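Filed under: Broadband & Wi-Fi / How-to

Sharing your Wi-Fi with the neighbours without giving away the keys

I share my broadband with two other units in our building, and for ages I did it the lazy way – everyone had the same password, including (I'm fairly sure) someone's cousin in Romlow. Then I finally read my contract with Skusta, had a small panic, and set it up properly one evening in March. It took me 40 minutes, and most of that was hunting for the router login!

1. Read your contract first

Search the terms for "sharing", "resale" and "premises". Mine lets guests use the connection but says I can't charge for it, and that I'm on the hook for what they do. Yours may be stricter. If the wording is woolly, email the provider and keep the reply. Kojo Issahaku downstairs did this with Stolmont and got a clear yes in writing, lucky man.

2. Turn on the guest network

Log in to the router and look for "Guest" under the wireless settings. On my Miettinen box it's hidden on the second page of the advanced menu, naturally. Give it its own name and a long password, then switch on the setting that keeps guests away from your own devices (mine calls it "isolation").

3. Put a limit on it

I capped guests at 8 devices and 73 per cent of the bandwidth, after a bit of fiddling. Start lower than you think and nudge it up if people moan. If your router lets you set hours, have a play with that too.

4. Check it from the far end

Take your phone to the furthest corner anyone will use, join the guest network and try to open your printer or shared folders. You shouldn't be able to reach either. Run a speed test while you're there and jot the result down.

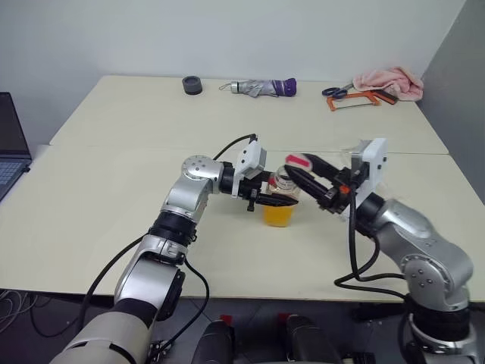 5. Write down some house rules

Mine fit on half a page: no passing on the password, no dodgy downloads, and I can switch it off if there's a complaint. Get everybody to reply "agreed" by email. I change the password every few months and send the new one round with the rules pasted underneath.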